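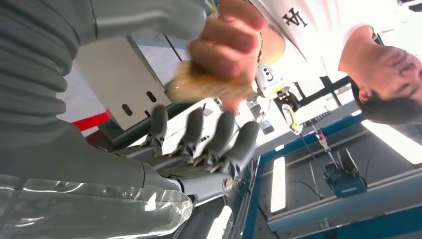
Food Handling Group, Manipulation Bench

June, 4:40 pm

Equipment list for next round. Vilmos wants it before he goes home so this is going down fast, will clean up later (no I won't).

Starting point: bread into the hand, person to robot. Toast-type pieces, flat, porous, brown at the edges. Fingers up, person brings the piece down to the fingertips. Most of what's below comes out of standing there doing that and writing down what annoyed us.

1. Sleeves. The gray ribbed one stays, but we need a spare. Stestley quotes 1127 for a pair, no discount for a single. Giang thinks we can get a plain fabric one sewn for much less. Maybe, but crumbs go into fabric and stay there. Ask Stestley about lead time before arguing any more.

2. Wrap. Clear plastic over the forearm is fine as a stopgap, costs nothing, bunches up everywhere. Doesn't do a thing for the hand itself. All the small linkages and screws at the knuckles are open. Want real covers for the knuckles, something that comes off and goes in the sink. Chiyo has a drawing started. Budget line: "hand covers, washable", put 2 sets, price blank for now.

3. Fingertips. Hard question. Current ones OK for toast. For soft bread we'd want more give. Mundeck sells pads but only for their own hand, adapter is extra and they won't say how much without a call. Cúc will call. If adapter costs more than the pads, drop it and cast our own.

4. Second hand. Everyone asks. NOT this round. Reason is plain, we can't keep one clean. Sarita disagrees and says if one goes out for repair we lose the whole stretch, and she has a point. Compromise: spare finger modules, one left one right, plus the small screws by the bag. We always run out of the small screws.

5. Force sensing. Sistimow wrist sensor vs nothing. Right now a person feels when the hand has hold and lets go, which works as long as it's one of us. Someone who hasn't done it will hang on or let go early. I'd put the sensor above everything except the covers. Vilmos would put it below the covers AND the fingers. To be settled, not today.

6. Lights. Long ceiling tube plus the bright panel, glare on the plastic is bad, big white streaks all down the wrinkles. Diffuser sheet for the panel. Cheap, just buy it, doesnt need a line of its own. Put under misc.

7. Bread. Yes it goes in the budget. Around 17 packs gets us through the month if people stop eating the stock. Same kind every time please, last order got swapped for a thicker one and the grip numbers are no use next to the old ones. Also a lidded bin to keep it in.

8. Cable ties / clips for the beams on the blue frame. Box of 100. Giang has a supplier, Mwaipopo, good on small stuff and they take the department card.

Not buying:
- new bench. no.
- Mundeck "service plan". Read the terms, covers nothing that has touched food.
- second camera. Not till someone has time to look at what the first one gives us.

Order of spending if they cut us, my version: covers, sensor, spare fingers, sleeve, rest. Sleeve can slide a while if the wrap holds up. Bread doesn't slide.

Open:
- Stestley lead time (me)
- adapter price (Cúc)
- cover drawing w/ real dimensions, incl. thickness at the knuckles, can't have it rubbing when the fingers close (Chiyo)
- does washable mean dishwasher or just sink?? Ask Sarita, she wrote the hygene sheet
- who signs over the card limit now

5:15. Vilmos read it over my shoulder, wants the sensor and the spare fingers swapped and a price next to every line by the next meeting. Told him he gets prices for the ones where people answer the phone. Left the order as is for now, his version penciled in the margin of the printout.

Screws: check the drawer before ordering, Chiyo thinks there's a bag at the back.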